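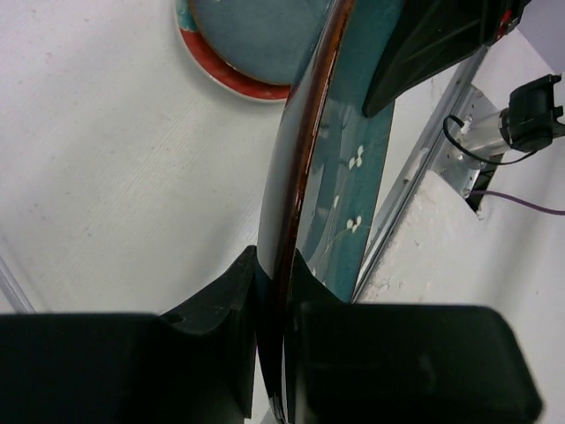

3. Planning your budget before you order

The Kallar bench kit is sold in parts, and the parts you need depend on what you plan to handle. Start with the fingers and the objects, then price the arms. A glazed plate held by its rim, with a finger on each side, is a fair test for the standard dark fingers. If your own dishes are thicker or heavier, ask Flindier for a sample pair before you pay for a full set.

5 min read

3.1 Work out the cost

1. Decide on one arm or 2. Racking plates can be planned either way, but the table plate, rail and cabling must be ordered to match.

2. Price the arms and the table together. The Motaung table has to be cut for the mounting plates, and a later cut costs 400 in shop time.

3. Add one wrist camera per arm. Cameras are listed separately from grippers on the Prernorano order form — check both lines.

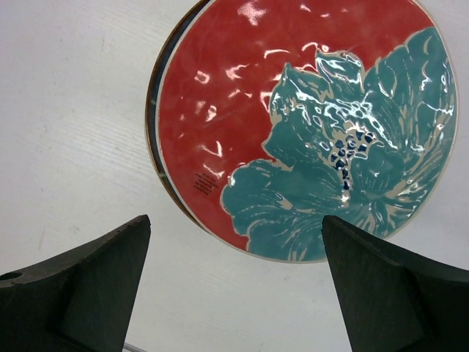

4. Set aside money for test objects. Buy plates with different glazes and patterns, including shiny ones, and expect to replace a few. Plain white plates alone will not show you how the cameras cope with glare.

5. Add spares: one pair of fingers and one camera cable per arm.

Note: The base quote for a two-arm kit is 2000. It does not include the table, racks or enclosure walls. The table and walls together add 1165.

Search this guide Enter keyword Go

3.2 Check the space

1. Measure the room each arm needs with its elbow bent outward, then add the cable loops.

2. Mark where the rack and the plate stacks will go. Both grippers should reach their own work without crossing. 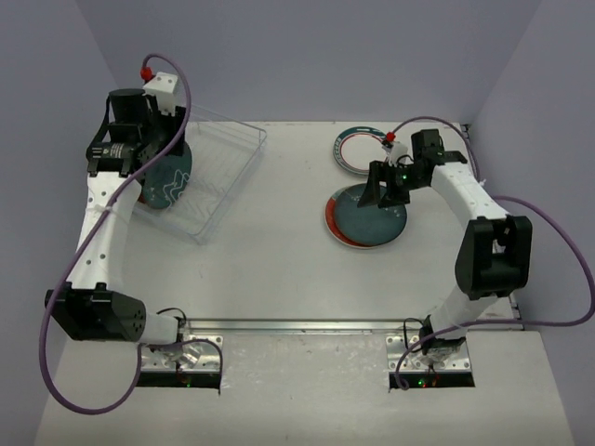

3. Leave clear access to the base connectors. You will need to see the status lights there during set-up.

Caution: Do not order enclosure walls until the arms have been moved through their full reach on your table. Walls cut to size cannot be returned.

4. Send the finished sheet to Bongani Hendricks in the order office. Quotes requested before the end of November keep the current price.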